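March 2024
Posted by the folding group notebook, Orow project

Picking up from the last entry, where I promised I'd write down the cloth task properly before we all forgot what we agreed on. I have a cup of tea and the recordings are copying over, so this is as good a time as any.

First, the plan for Domedlow is unchanged. We are entering the soft goods event, which means cloth handling on a bed, two arms, one item at a time. Our club has never tried anything floppy before (last year we did blocks and cups, and I thought that was hard!). The arms themselves stay at school until June, so until then all our effort goes into demonstrations done by hand, with people holding the grippers and doing the motions the way we'd like the arms to do them one day. The target we set ourselves is 68 good demonstrations of the spread and 40 of the fold. As of tonight we have 14 spreads I'd be happy to train on, and a good many more I wouldn't.

The task, written out so that the newer members can start without me:

1. Begin with the blue cloth crumpled on the mattress. Please drop it differently each time. I looked back through my own early takes and I'd been dropping it in nearly the same lump, over and over, like a creature of habit.

2. Fingers close together before you approach. Open them only when you're over the bit you mean to grab.

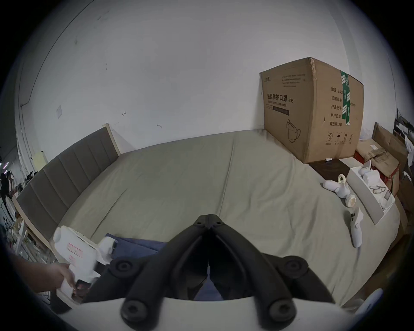
Fingers nearly touching, blue cloth bunched on the bed. Headset controllers on the sheet by the open box.

On the controllers: we spent more of the session on the tracking side than I'd like to admit. One of them kept drifting, and every time it drifted we had to set the origin again, and every time we set the origin somebody found a snack. My suggestion is that we do the pairing at the start, all of them at once, and then put whatever we aren't using back in the box, well away from the cloth. I know it feels fussy. I had a lovely smooth take ruined when I nudged a controller with my elbow, and I'm still a little sore over it (the take, and the elbow).

Also, could we please settle on one name for the calibration file? Right now there are copies called xenos_new, xenos_new2 and xenos_real. Xenos is the name of the workspace, so let's put that first and then the session number, and nothing else. I'll rename the old ones and put a note in the shared folder.

3. Left gripper takes hold first and stays still. Right gripper finds the opposite corner. It is very tempting to move both together, and we all do it, but the model we tried on the small set couldn't make sense of which hand was leading. Holding the left one steady for a moment made the curves much easier to read.

4. Once both corners are held, stretch across the mattress on the diagonal. Gently! Watch the side nearest you. When the grab is too deep, a bunch of fabric gets squeezed in between the fingers and you end up with a twisted rope on one side and a nice flat panel on the other. It still counts as a take, but mark it "deep" in the log so we can sort those out later.
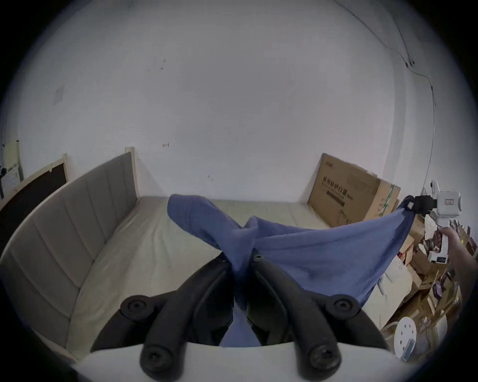
Things I want to try next

The fingertip pads. I've been wondering if a slightly tackier pad would let us take a shallower grab without losing the corner. There's a sheet of thin rubber left over from the Dostano build, enough for a few pairs, and I'd rather use that up before we ask for money. If anyone has a clever way to stick it down that doesn't peel at the edges, I'm all ears.

Shorter takes. We talked about this over pizza and I think I've come around to it. My takes ran long, partly because I'm slow and partly because I kept straightening little wrinkles that don't score anything. The rules give 50 points for the spread and they're all for corners and coverage. So, leave the wrinkles be. (I am writing this mainly to myself.)

Folding. I did a few practice folds without recording, only to get the feel of it, and the second fold is where my wrists run out of room. Swapping the grippers over between folds might help, or standing at the foot of the bed. I'd love for two people to try each way and write down which felt better before we commit to 40 of them.

Left to do before next session: rename the files, charge everything, cut the rubber, and finish labeling the deep takes. I'll do the labeling. Whoever has the small hex key, please bring it along, the finger screws want checking.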